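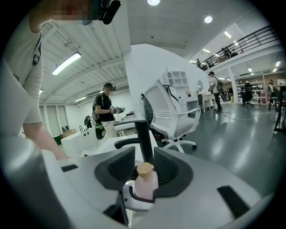

Durnovska Clip-On Metronome: Two Months of Practice With It

I play viola, badly but often, and I've been through a lot of metronomes. There was the wind-up one I inherited, which limped if the shelf wasn't level. Then a phone app that kept stopping whenever somebody texted me. So when my quartet friend Petronella Swanepoel turned up on a Monday night with a Durnovska clipped to her stand, blinking away, I wanted one before we'd finished tuning.

I've had mine for two months now and I use it nearly every day, so I think I can be fair about it.

First, the sound. You get six clicks to pick from and I only like one of them, the dry woody tap (it's the second one along). The rest are beeps of one kind or another, and the highest is so sharp that my dog leaves the room. But that woody tap is lovely! It cuts through a C string played loud without making you feel nagged, and I can't say that for anything else I've owned.

The light is what sold me, though. It swings from side to side like a conductor's hand, so you can see the beat coming instead of just getting hit with it. We tried it with the sound off in the slow movement of a Haydn quartet and Keabetswe Mahlangu, our cellist, who normally can't stand a metronome in the room, asked to leave it on. High praise from the bottom of the group.

Setting the tempo is a wheel on the side. Turn slowly and it moves by ones, turn fast and it jumps. Great in theory — in practice I overshoot 90 every single time and have to creep back down. You do get used to it. There's a tap button as well, and that's quicker if you already have the tempo in your head.

Subdivisions are good. Duplets, triplets, sixteenths, and a setting for groups of 7 that I bought a whole book of Balkan dances to justify. You can make the first beat louder, but you can't choose any other beat to accent, so if you want 2+2+3 you're on your own. That's my biggest complaint. A metronome that will count to seven ought to let me say how!

The clip is strong, maybe too strong. It's fine on a metal stand, but it left a little dent in the lip of my old wooden Vorkavwood desk stand and I wasn't happy. I've stuck a bit of felt inside the jaws and it's been fine ever since.

Battery life is no trouble at all. I charge it when I remember to, and it hasn't died on me mid-scale yet. The charging cable is silly short, so plan on using your own.

Before this I had a Bellar, which was cheaper and louder, with a screen I couldn't read under a lamp. If you play brass or drums I'd probably still point you that way, because the Durnovska won't carry over a trumpet. For strings, piano or singing at home, I'd buy this one again, and I've already ordered a second for my nephew, who starts violin in October.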